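Shared workshop finishes two-arm sorting bench

04/02/2025

Members of the Gokosero shared workshop have finished the mechanical build of a two-arm sorting bench and have moved on to trials with cutlery.

The bench, known in the shop as Zinora, was started in January by Catinca Barbu and Yaw Eshun. It consists of a timber top on a black aluminium extrusion frame, with one arm mounted at each side so that both can reach the far edge. Control runs from a workstation beside the frame. The project has cost its builders $2,000 so far, excluding the arms, which Barbu and Eshun already owned.

Barbu, who did the frame, said the choice of extrusion over welded box section came down to adjustment. The base plates were moved several times in the first weeks as the pair worked out how far apart the arms could sit and still meet in the middle. On a welded frame each of those moves would have meant drilling new holes. On extrusion it meant slackening the fasteners, sliding the plate and squaring it up again.

"The first layout had both arms further back," Barbu said. "They could reach the bins easily but anything near the front rail was out at the limit of the workspace, and the wrist ran out of travel before the gripper was level. We brought them forward and lost a little at the back corners. Nothing goes in the back corners anyway."

The top is the second one fitted. The first was a painted offcut from the shop's scrap rack, which had enough bow in it to put the surface 3 mm out from one side to the other. That error is tolerable for picking up a block. It is a problem for flat items, where a gripper has to close just above the table without pressing into it. The replacement was glued up from planks, run through the shop's drum sander and checked with a straight edge before it was screwed down from underneath. Slotted holes allow for seasonal movement across the grain.

Frame stiffness took up most of the remaining build time. With both arms moving at once, the early version rocked enough to blur the wrist camera view at the end of each stroke. Eshun added angled legs at the front corners and fitted heavier corner brackets under the top. He also lowered the acceleration limit in software, which he regards as the more important of the two changes.

"You can brace it all you like, but if you ask for a hard stop at full extension the table is going to feel it," Eshun said. "We gave up a bit of speed. It's a cutlery sorter, so I can live with that."

Cutlery was picked for the trials on the suggestion of Corina Vlad, who looks after the shop kitchen and had been after a use for the odd pieces in the bottom drawer. The task combines several things the builders wanted to test: thin parts lying close to the surface, reflective metal, overlapping pieces, and a sort by colour that can be checked at a glance. Forks come with orange or blue handles or in gold, and containers stand in a row along the far edge of the table.

Reflections have been the main difficulty on the perception side. Metal tines return a different outline depending on the overhead lights, and the gold pieces have no contrasting handle to separate one end from the other. Eshun has had better results from locating the coloured handle first and working out the tines from that. For the gold pieces the software fits a line to the whole length and picks a grip point near the centre.

Crossed pieces are handled as a separate case. The planner tries to lift whichever item is on top, and if it can't decide, it passes over the pair and comes back after the easier picks are done.
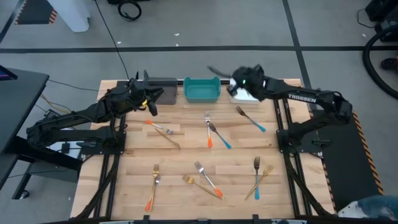
Work on the grippers is continuing. The parallel jaws close squarely on a handle laid across them but tend to roll a narrow one that sits at an angle, so the wrist has to be turned to match before the descent. Barbu has printed several sets of fingertip pads with different groove profiles and intends to settle on one once the trial log is long enough to compare them. The log stands at 292 picks. No success rate has been published, and Barbu said there won't be one until the pads stop changing.

Dividing the work between the arms is also unresolved. At present each arm is assigned its own half of the table, with a keep-out zone down the middle that only one may enter at a time. The arrangement is safe but slow – an arm with nothing left on its side simply waits. Ruxandra Moldovan, who joined the project to write the scheduler, is testing a version in which the boundary shifts according to what remains on the table.

Cable routing will be tidied before the bench is opened to other members. Moldovan wants the runs behind the frame put into trunking and the emergency stop relocated to where it can be reached from either side. Until then the bench may be used only with one of the builders present, and the arms are to be powered down at the controller before anyone leans over the top.

The frame drawings, cut list and pad files are in the project folder on the shop server. The cut list has one known error: the front cross rail is given 75 mm too long in the first revision. Anyone who has already downloaded it should take the current copy before ordering extrusion.

Members wanting an induction on the bench should see Barbu or Eshun at the workshop. Sessions are limited to three people at a time, and enclosed footwear is required.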